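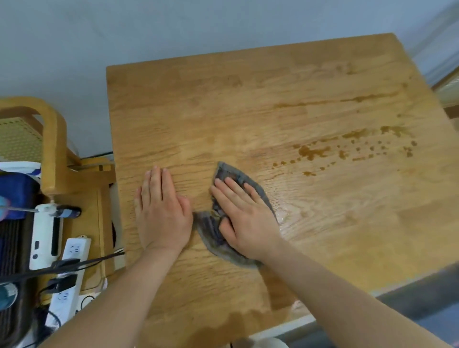

Wiping brown liquid off a light oak tabletop with a grey cloth.

Looking after oiled and waxed timber at home

Dalia Bennani

Most of the timber furniture in an ordinary house has one of three finishes: oil, wax or a hard clear coat such as polyurethane. The care is different for each, and a lot of damage comes from treating one as though it were another. These notes are mainly for oil and wax. If you have a polyurethane table you can skip the sections on sanding and re-oiling.

Working out which finish you have

Put a drop of water on a spot that doesn't show, such as the underside of the overhang or the top of a leg. Leave it for 7 minutes. On a hard clear coat it will still be sitting in a bead. On a healthy oil finish it will have spread a little but wiped up clean. If the timber has gone dark underneath, the oil is worn out and the piece is due for another coat.

For wax, scrape very lightly with a fingernail in the same hidden spot. Wax comes up as a pale smear under the nail.

Everyday cleaning

A cotton cloth wrung out in warm water does for most days. Old flannelette sheets cut into squares are good for this, and so are worn-out tea towels. Wipe along the grain and follow with a dry cloth. If the top is greasy, add a few drops of ordinary dishwashing liquid to the bucket and wipe again with plain water afterwards.

Leave these in the cupboard:

Spray-and-wipe with ammonia in it
Bleach, including the "oxy" kinds
Cream cleanser
The green side of a scourer
Spray polish with silicone — it gets into the grain and the next coat of oil won't take properly

Coffee, tea and red wine

Blot first, then wipe. Start at the outside of the spill and work in so you don't spread it over clean timber. Turn the cloth to a fresh side once it has picked up colour, and rinse it before going back for the smaller spots. Check the edge of the table and any joins between boards. Liquid sits in a join long after the top looks finished, and the line it leaves is harder to get out than a mark in the middle of a board.

Tea and coffee that have dried on usually lift with warm water and a little dish soap. Lay the damp cloth over the mark for a minute before rubbing. Red wine on worn oil will often leave a shadow whatever you do, and that one has to be sanded.

White rings

A white ring is moisture caught in the finish. On wax, it can be rubbed out with a soft cloth and a little more paste wax. Go gently and let it sit overnight before you decide it hasn't worked. Plenty of rings fade by morning.

The mayonnaise trick does work on some waxed pieces, though it takes hours and smells. I'd try the wax first.

Black marks

Black marks on oak are normally iron. A wet tin or a cast iron pan left on the bench will do it, and so will a scrap of steel wool caught in the grain. Oxalic acid takes them out. It is sold as timber bleach or deck cleaner at hardware shops. Wear gloves and eye protection, follow the packet, and rinse well. Keep kids and pets out of the room until you've packed up. For the same reason I don't use steel wool on oak at all. A nylon pad does the same job.

Sanding out a small patch

Use 200 grit if that's what your shop stocks, or the nearest to it, wrapped around a cork block. Sand along the grain and feather out well past the mark, a hand's width on each side. If you only sand the mark itself you'll finish up with a dish in the table and a pale spot around it. Go over the same area with 300 or the next fine grade up. Vacuum off the dust, then wipe with a barely damp cloth and let it dry completely.

The patch will look lighter than the rest. Oak darkens with age and the new surface takes a few months to catch up.

Re-oiling

A dining table in daily use wants a coat once or twice a year. I do mine in summer with the windows open, and sometimes the kitchen bench again in July if it's looking dry, though it takes twice as long to cure in the cold.

Clear everything off and clean the top the day before. Put on a thin coat with a lint-free rag, covering one board at a time. Wait as long as the tin says, then wipe off every bit that hasn't soaked in. Oil left sitting on the surface goes sticky and the only fix is to scrub it back. Keep hot dishes off it for a week.

Oily rags

Rags soaked in linseed or other drying oils can heat up and catch fire by themselves, hours after you've put them down. Don't scrunch them up and don't throw them in the kitchen bin. Spread them flat outside on concrete, a single layer, until they are stiff and dry. Or soak them in water in a metal tin with a lid and leave the tin outdoors until you can dispose of them.

Odds and ends

Felt pads under lamps and vases need replacing when they go hard. Grit gets into them and they scratch.

Move the fruit bowl every so often, or you'll get a dark circle where it hasn't had the light.

Cork placemats are better than vinyl ones on oil. Vinyl can stick in hot weather and pull the finish.

Write the brand of oil and the month you used it on masking tape under the table.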